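Ticket: Scheduled export from Plumow to Korix stops after first batch
Status: Resolved
Priority: Normal
Component: Connector / Scheduler
Reported against: Plumow desktop client, Korix archive server

Summary

The nightly export of drawing sheets from Plumow to the Korix archive completes its first batch and then stops. No error is shown to the user. The job is marked "Finished" in the scheduler even though most of the sheets remain in the outgoing queue. A manual export of the same sheets completes normally.

Steps to reproduce

1. Open a project with more than 1,000 sheets in the outgoing queue.
2. Set the export schedule to Nightly and leave the batch size at its default.
3. Log out of the client and let the job run under the service account.
4. Check the queue the next morning.

Expected: queue is empty.
Observed: queue is short by exactly one batch. Scheduler reports success.

Environment

The affected project is Fostotgate. Its sheets live on the Taipe file share, which was moved to new storage in May. Smaller projects on the same share export without trouble. Projects on the old share were not tested because it is now read-only.

Log, first pass

The connector log for the failed run ends as follows:

02:00 job start, service account
02:00 queue read, 1,000 items
02:01 batch 1 open
02:03 batch 1 closed, 40 items sent
02:03 token refresh requested
02:03 job end, status 0

A manual run under a named user shows no token refresh between batches. The service account requests one after every batch. That is the first difference found between the two cases.

Things tried

Raised the batch size to the full queue. The job ran for 62 minutes and emptied the queue. This confirms that the sheets themselves are readable and that Korix accepts them. It is not a usable workaround, as one failure near the end would force the whole set to be sent again.

Lowered the batch size to 4. The job stopped after four sheets. Same log, same exit status.

Restarted the scheduler service. No change.

Cleared the local cache on the connector machine. No change. The cache was rebuilt on the next run, so it can be ruled out.

Ran the job under the service account from an interactive session. It stopped after the first batch. The fault therefore follows the account and not the time of day or the scheduler.

Removed the account's entry from the Korix session table and let it be created again. The job then sent two batches and stopped. This was repeated once with the same result.

Cause

The service account was set up with a limit of one open session. When the connector asks for a new token, Korix opens a second session before closing the first. With the limit in place the request is refused, and the refusal comes back as an empty reply instead of an error code. The connector reads an empty reply as "no more work" and exits with status 0.

Named users have no session limit, so a manual export never meets the condition. Small projects fit in a single batch and finish before a refresh is needed. The move to the new Taipe storage had no part in it.

Fix

Session limit on the service account changed from one to two. Restart of the Korix session service is required before the new limit applies; saving the account page alone does not do it.

The connector should also treat an empty reply to a token refresh as a failure. This has been entered as a separate change request. 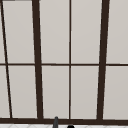
Posted by Kristof Schouten | Connector support | Monday, 09:40

Verification

Default batch size restored. Queue refilled with the original Fostotgate set and the job run twice under the service account, once by hand and once on schedule. Queue empty after both runs. Sheet totals in Plumow and Korix match.

Notes for anyone with the same symptom

Do not rely on the scheduler status. Compare the queue total before and after the run. If the difference equals the batch size, look at the session limit first.

The limit is found in Korix under Accounts, Service, Sessions. A blank field means no limit. A zero is stored as one.

Sheets left behind by earlier runs stay in the queue and are picked up by the next good run. They do not need to be queued again. Queuing them a second time creates duplicate revisions in the archive, and these have to be removed one at a time.

Linked: change request for empty reply handling, open.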